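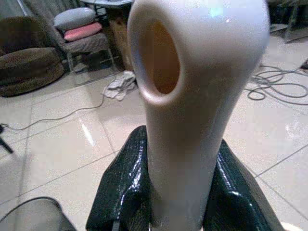 Khalaf asked before we had our coats off whether anyone still buys a long-handled dustpan, and said the vacuum had finished them at home years ago. The answer at the Ostberg open day was that plenty of people do, and most of the morning went to sweeping.

Ostberg sells brooms, dustpans and small household goods out of a building on the edge of Inden. The open day is held twice a year, in spring and in October. I went on 2022-04-15. Entry was free, and the parking lot was full by ten. The man at the door told me 58 people had signed up.

The first stop was the stockroom, which holds 3912 items according to the sheet on the wall. We were not allowed past the second aisle. After that came the floor care room, where the talk was about hard floors. Tile is easy to sweep but the grout lines hold grit, so the advice was to sweep along the lines first and across them after. Paper and packets should go into the pan before the fine dust.

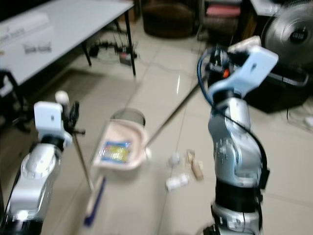 The other half of the talk was about the lip of the pan. If it does not sit flat on the tile, dust goes under it and you end up chasing a gray line backward across the room. A long handle saves bending but makes it harder to press the lip down. Tilting the handle a little toward you helps. I tried this at home later on my kitchen floor and it was a bit better than what I had been doing.

Lunch was soup and bread from Deser, the bakery next door, for two dollars. The shop stayed open until four. I bought two broom heads and a spare handle. The handle did not fit the heads, and I have to go back to exchange it.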